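Moving your Podeo save files to a new PC without losing progress

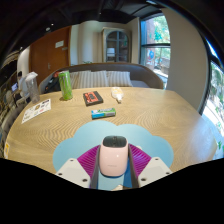

Last changed: Wednesday, September 25, 2019 by Bronwyn Pirihi

Quick one. Lots of posts on the Henare board asking how to carry a Podeo save across to a new machine. Works for the demo and the full game. Does NOT work for the old February test build, different save format, sorry.

What you need

Old PC that still boots. New PC with Podeo installed. A USB stick or any shared folder. A full save folder runs up to 278 MB if you never cleared your replays.

Step 1. Update both copies

Both machines need build 16 or later. Version number is on the title screen, bottom left. If the old PC is on 14, update it first, load your save once, walk to any bed in Fulside and sleep. That rewrites the file in the new format. Don't skip the sleep part. Loading alone doesn't do it.

Step 2. Turn off cloud sync

Options, then Account, then Cloud Saves, set to Off. Do it on BOTH machines. If the new one is still syncing it will push its empty slot up and pull it right back down over your good one. Lost a whole Fulside run that way.

Step 3. Find the folder

Close the game. Press the Windows key and R, type %appdata% and hit enter. Open the Gelow folder (thats the studio name, there's no folder called Podeo) and then Saves. You should see:

slot1.sav
slot1.meta
profile.cfg
Replays (folder)

More slots if you used them. Each .sav has a .meta with the same number and they have to travel together. A .sav with no .meta shows up in the menu as Corrupt even when it's fine.

Step 4. Copy

Copy the whole Saves folder to the stick. Copy, don't cut — you want the old one left alone until you know the new one loads. Replays can stay behind if you're short on space.

Step 5. Paste on the new PC

Start Podeo once on the new PC, get to the title screen, quit. This makes the Gelow folder. Rename the Saves folder in there to Saves_old, then paste yours in next to it.

Start the game, hit Continue. Check your day count and your inventory. Save by hand to a spare slot, quit, load it agian.

Step 6. Cloud back on

New PC only. It will ask which copy to keep. Pick Local.

If it goes wrong

Slot says Corrupt — missing .meta, see step 3.

Slots all empty — you pasted Saves inside Saves. Move it up one level.

Key bindings gone — profile.cfg didn't come across. Controller layouts are in there too.

Crash at 25 percent loading — usually a mod. Take everything out of the Mods folder, load, save, put them back one at a time. Thanks to Lachlan Rewi for tracking that one down.

Mac steps are on a seperate page, Darcy Pryor is still writing it.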